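Unit 4: Ceilings, Lighting and Exposed Services in Open-Plan Rooms

Course handout, February. Read before the site walk. Bring the Unit 3 sheet on floor loading, which is not repeated here.

4.1 Scope

This unit covers the overhead surface of a working room: the ceiling finish, the luminaires, the pipes and conduits, and any air-handling unit hung from the slab or the grid. It applies to offices, teaching labs and light workshops. Kitchens and clean rooms have their own rules and are left to Unit 9.

The term "ceiling" means the lowest continuous surface seen from the floor. Where the slab is painted and left exposed, the slab is the ceiling. Where a suspended grid hides the slab, the grid is the ceiling and the space above it is the plenum. Services in the plenum are "concealed." Services below the ceiling are "exposed," even if they are painted to match. Students mix these up on the survey form every term. A white pipe under a white ceiling is an exposed pipe.

4.2 Reading the luminaire layout

Start with the long axis of the room. In most open rooms the linear fixtures run in rows, and the rows follow either the long walls or the desks. Mark the direction on the plan first, then the position of each fixture.

Record every fixture that is present, lit or unlit. Record also whether it is surface-mounted, recessed or suspended. If you can't tell from the floor, write "mounting not determined" and move on. Do not guess from the shape of the diffuser, as several recessed types have a raised edge that looks like a surface housing.

Spacing is measured center to center, across the rows and along them. The distance from the last row to the wall should be no more than half the row spacing where people work against that wall. Older rooms often fail this. The usual cause is a partition that was put in after the lighting, leaving one row too close to the new wall and the next too far away.

A room with white walls and a white ceiling will give higher readings at the desk than the same room in gray or timber, with no change to the fixtures. The worked case in 4.6 uses a ceiling reflectance of 0.8 and a wall reflectance of 0.5. Use these unless you have measured values.

4.3 Exposed pipes and conduits

Exposed runs are commonly gathered to one side of the ceiling and taken lengthwise along the room. This keeps the middle clear for lighting and puts the hangers on one line. Note the side, the direction and the point where the run ends or leaves the room.

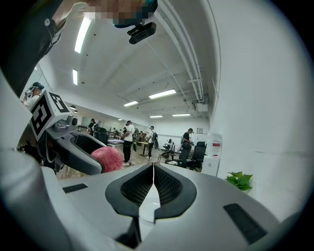 Where a run ends at a unit, the survey form needs two entries: one for the run and one for the unit. The run is described by its finish and its path. The unit is described by its position relative to the nearest wall and by its type, if a plate can be read. Without a plate, enter "ceiling-mounted unit, type not confirmed." A plain white box near a wall may be an indoor cooling unit, a fan unit or a junction enclosure, and the three are maintained by different trades.

Conduits and pipes in the same bundle should be told apart by their fittings. Look for threaded couplings, inspection elbows and saddle clips on conduit, and for insulation joints and valve bodies on pipe. Paint hides the joints but seldom the fittings. Where the whole bundle has been painted one color, ask the building office for the service drawing before you label anything.

Condensate lines need a fall. If a line serves a cooling unit, check the slope with a level at two hangers. A line that looks straight from the floor can still run backward over a short length, and that is where the stains show up later.

4.4 Clearances

Measure from finished floor to the lowest point of each item. The lowest point of a luminaire is its diffuser. The lowest point of a bundle is usually a clamp or a hanger nut.

Keep 900 mm of free floor depth below any unit with a filter, measured out from its service face, so that a stepladder can be opened. Tall cabinets are the usual obstruction. Enter them on the plan even though they are furniture.

The gap between the side of a bundle and the wall should allow a hand and a wrench. In the Covlow building the smallest gap found was 38 mm, and two clamps there could only be reached after the neighboring pipe had been taken down. The building office now asks for the gap to be written on the form.

4.5 Common survey errors

Rows counted from the door in one sketch and from the window in the next. Pick one end and write it in the title block.

Fixtures at the far end of the room left out. Distant fixtures overlap when seen from the entrance. Walk the full length and check again from the other side.

Heights taken to the ceiling and entered as heights to the fixture.

"AC" written next to any white box. See 4.3.

Emergency fittings recorded as ordinary ones. Look for the indicator lamp and the test label.

4.6 Worked case

The Mutia annex has one open room on the upper floor, lit by linear fixtures in rows. The first survey gave 49 fixtures. The second, done from the opposite end, gave the same total but placed one row on the wrong side of the pipe run. The error came from a sketch with no north mark. Redraw the layout from the table on the course page, using the reflectances in 4.2, and calculate the mean illuminance at desk height. Show the room index as a separate line. Answers without units are returned unmarked.

4.7 Before the site walk

Download the blank form (version Eda, not the older one with the combined services column). Print it single-sided. Pencils only, as the ink copies from last term smudged and could not be scanned.

Groups meet at the side entrance of the Aydoğan block. Hard shoes are required on the roof level but not on the office floors. Laser distance meters are signed out from the store and go back the same afternoon with the battery cover closed.

Unit 5 covers wall penetrations and fire stopping. The reading for it is the second half of the same course pack.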